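Home News Features Workshop Letters Subscribe
11 min read

Laying the table, one finger at a time

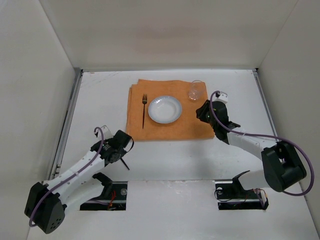
Two arms and one place setting on the test bench at Vetberg.

Eino Hyvönen keeps his spare gripper fingers in a biscuit tin, and before he had so much as offered me a chair he had the lid off and was laying them out along the windowsill for me to admire. Thick ones, thin ones, a pair with rubber glued on by hand, another pair that he described as a mistake but couldn't quite bring himself to throw out. I had come to Vetberg in March to write about grippers, and I will admit I'd expected to be bored by lunchtime. I missed lunch altogether.

The job he and his colleague Tapio Seppälä have set themselves sounds like something you'd give a seven-year-old on a Sunday. There is a napkin, an orange one, and on it go a plate, a fork and a glass. Two arms share the work, reaching in from either side of a white-walled bench, and the pair of them have spent the winter trying one set of hands after another to see which gets through dinner with the fewest upsets.

"People ask why we don't do something more impressive," Hyvönen told me. "I say, you pick up a fork from a flat table with two stiff fingers and then come and tell me."

So I tried. He handed me a pair of kitchen tongs (this is evidently done to all visitors) and I chased that fork over the worktop for longer than I'd like to put in print. The trouble is that a fork lies so low. You need something slim enough to get down beside the handle, and yet the slim fingers are just the ones that make a poor job of the glass, where what you really want is a good broad pad and a bit of give.

They have been through three designs in earnest. The first, from Tzavaras, has wide padded jaws and is lovely with the glass, closing on it as gently as you please. It managed 90 clean lifts out of 105, and then on the fork it did so badly that Seppälä stopped writing the results down and went to put the kettle on. The second, the Furari, is all finger. It nips up cutlery like a wading bird, but the plate tends to swing in its grasp, and there is a drawer of chipped ones I was shown with what I can only call pride. The third is their own, a modest thing they call the Tidley, which tries to sit somewhere between the two and can have its fingertips changed without any tools.

I asked which was winning and got two different answers. Hyvönen would go for the Furari tomorrow if somebody would only soften its tips. Seppälä, who is the more patient of the two and has done most of the 988 trials in the logbook, thinks they have been arguing over fingers when they should have been arguing over cables.

He may have a point! A gripper is only as nimble as the wire that feeds it, and theirs are bright purple and have a great deal to say for themselves. Leave too little slack and the wrist tugs against its own lead at full stretch. Leave too much and you get a big floppy loop that wants to sweep the glass off the table on the way past. Seppälä spent the best part of a fortnight on nothing else, moving a clip along by the width of a pencil, running the routine, moving it back again. He assures me it was one of the happier fortnights of his working life, and having watched him fuss over a wrist joint with a cup of tea going cold at his elbow, I believe him.

Then there's the napkin, which I had taken for decoration. It is a terrible nuisance, apparently. Cloth creeps. Drag a fork a little as you set it down and the corner comes along too, and the plate moves with it, and now the arm on the other side is reaching for a spot where the plate used to be. Hyvönen wanted to swap it for a rubber mat. Seppälä wouldn't hear of it, his argument being that no one he knows eats off a rubber mat.

They would like to try a spoon next, and after that a bread roll, over which there is already some disagreement about whether it should be fresh.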